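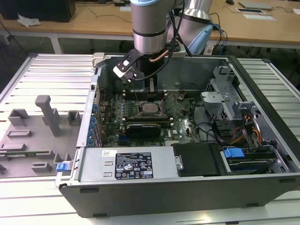

Figure 1. Open desktop tower with the processor exposed in its socket and the graphics card below it.

Home | Projects | Reports | Students | Contact

What happens to old school computers?

Ineke Postma
Final report, 24 December 2025

1. Background

Our school replaced most of its desktop computers in September. I wanted to find out how many of the old ones could still be used and what people in the neighborhood do with theirs.

2. Method

I sent a paper survey to 481 households and got 199 back. The questions covered the age of the oldest computer in the home, where it is kept, and why it has not been given away. I also visited Vanhove, a repair shop that takes in used equipment, and went through its intake sheets with the owner.

3. Results

The most common answer was that the computer is in a closet or basement and still turns on. Many people wrote that they were worried about personal files on the drive. Few knew that the town depot accepts electronics for free.

At Vanhove, 21 of the school's desktops had been checked when I visited. Most needed only a new drive or more memory. Bad power supplies were the main reason for scrapping one.

4. Problems

The survey did not ask about laptops separately, so some answers mix the two. I would fix this first. I also left out renters in the Tullivier apartments, where the mailboxes are locked.

5. Next steps

The shop owner suggested a drive-wiping day before summer. I have asked the school for the use of a classroom.

Related reports
Battery collection at Bandunum
Paper use in the school office
Driveo: sharing rides to practice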